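Small Hydro Finds Its Second Life in the Rerkik Valley

Last updated in December

186 shares | 17 comments

The old mill weir at Zollska went more than forty years without turning anything. The wheel was sold for scrap, the sluice gates rusted shut, and the channel filled with silt and willow roots. Since spring it has been sending power to the houses on both sides of the river.

The turbine under the new steel cover is rated at 82 kilowatts. That is small by the standards of the power industry, but the Rerkik runs all year, and the machine rarely has to stop. Its owner is Bresar, a local energy cooperative that sells shares to people living in the valley. It has 2749 members, most of whom bought in at the lowest level.

Bresar looked at solar first. The valley is narrow and faces north, and a survey of barn roofs gave poor figures for winter, when demand is highest. Wind was ruled out by the ridge, where the access road would have cost more than the towers. The weir was already there, and so was the right to use the water, which had passed along with the mill deeds.

Permits took longer than building. The fish ladder was redesigned twice. The first version was too steep for trout, and the second took too much water away from the turbine in August. The one in place now has shallow steps and a resting pool halfway up – anglers still argue over whether the pool is deep enough.

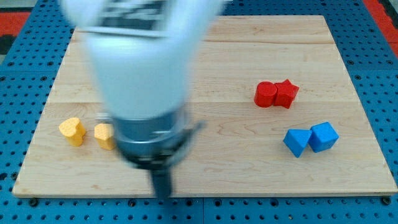
A robot arm with a black gripper finger over a board of light wood planks.

Money was the other problem. The cooperative borrowed part of the cost from a regional lender and agreed to a fixed price for its power over 17 years. Members get a modest return, paid each March, and can take it as a credit on their bills. Around half do.

Lui, the next village downstream, is now looking at its own weir. The drop there is lower, so it would need a screw turbine, a long steel spiral that turns slowly and lets small fish pass through. The plan has been held up by a footbridge that crosses the site and belongs to the county.

Not everyone in Lui wants it. Some residents near the river worry about noise at night, and a few have asked for sound readings from Zollska before they vote. Bresar has agreed to take them at 11 p.m., with the turbine at full load and again with it shut down.

Back at Zollska, the daily work is mostly leaves. In fall the intake screen has to be raked every morning, and after a storm it may need clearing every two hours. A mechanical rake is on the list for next year, if the budget allows – the quote came in higher than expected.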